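上周日（2021年6月13日）我总算去了一趟 Kurnside 的开放日！年年说去，年年下雨，这回连伞都没带就出门了，结果晒得脖子通红。

Kurnside 是个老苗圃，后来添了间做花草茶和香膏的小作坊，平时不对外，一年只开两回门。我和 Nyokabi Athumani 一起坐611路过去的，终点站下来还得走一段上坡路，路边全是野茴香，味道特别冲，我一路走一路揪（别学我）。

门口领了张手画的地图，先进育苗棚。带我们的是 Kibet Rotich，说话很快，手更快，讲扦插的时候一边讲一边就插完一盘了。他们的迷迭香全是从老株上剪枝条养起来的，棚里最老的那一排比他来这儿上班的时间还长。
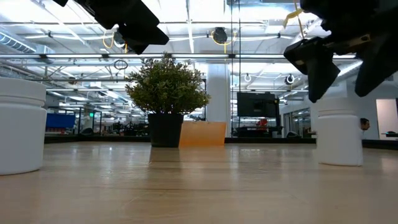

**迷迭香扦插一定要用生根粉吗？**

不用也行，Kibet 说剪当年的半木质化枝条，去掉下半截叶子，插进掺了粗沙的土里，放在散光处，一般都能活；生根粉只是让根出得齐一点。

我当场就记在手机里了，因为我家那盆已经死过两回，每回都是浇水浇死的。Nyokabi 在旁边笑我，说我养植物像喂猫，见面就要给点什么。

出了棚子去晾房，这是我最喜欢的一段！一推门全是薄荷和柠檬马鞭草的味儿，竹匾一层一层摞到屋顶，走道窄得两个人得侧着身过。负责晾房的 Caroline Muriithi 让我们抓一把叶子捏捏看，脆得一捏就碎才算好，要是还有点韧劲，就得再放两天。她说5月那阵子潮气重，有一批洋甘菊怎么都干不透，最后全拿去堆肥了，说起来还是一脸心疼。

我问她家里没有晾房怎么办，她说找个通风的背阴角落，扎成小把倒挂着就成，千万别贪多，把子一粗，中间就发霉。收的时候要装不透光的罐子，盖子拧紧，别放灶台边上。 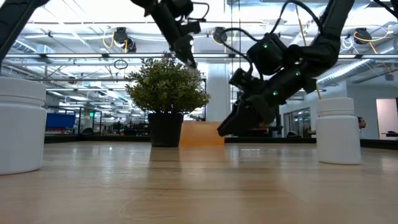 *带盖的白罐子和一小盆绿植*

中午在院子里吃的，烤饼配香草黄油，饼一般，黄油好吃得我又去要了一份。同桌坐了位从 Ovstead 来的大叔，叫 Lyle Obi，自己在阳台上种了好多百里香，聊起浇水来比我还激动，差点把茶打翻。

下午是香膏课，每人900，我嫌贵犹豫了半天，Nyokabi 已经替我把名报了……老师 Adhiambo Makokha 人很温和，就是蜂蜡化得慢，前面等了好一阵。配方不难，泡过金盏花的油兑蜂蜡，隔水化开，离火以后再滴精油。我滴多了，现在一打开盖子整个屋子都是薰衣草味，手倒是真的不干了。 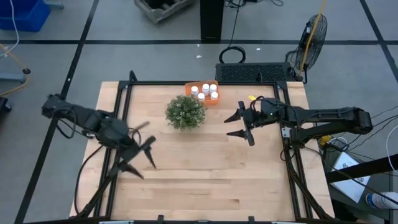
做香膏最磨人的是等它凝固，一晃动表面就起皱，我那盒就皱了，像块小橘皮。回来我一直惦记着弄张专门的台子，厨房那张又小又油，做一次得擦半天。浅色拼木的方桌面就挺合我心意，照片里那种淡淡的木色，干花瓣撒上去一定好看，就是不知道滴了蜡好不好刮。Nyokabi 劝我先把手上这盒用完再说，有道理，可我已经在翻二手桌子了。

临走逛了小卖部，买了一包 Hesance（他们家的混合茶，甘草味偏重，喝不惯甘草的慎入），还有一小盆叫 Mrema 的矮薄荷，27块。回程车上人挤人，我把薄荷抱在怀里，到家还是折了一枝，顺手插水杯里了，等长了根再分给楼下邻居。

想去的朋友记得早点到，上午人少，晾房可以慢慢看。香膏课要现场登记，名额满得很快，鞋子穿双不怕泥的。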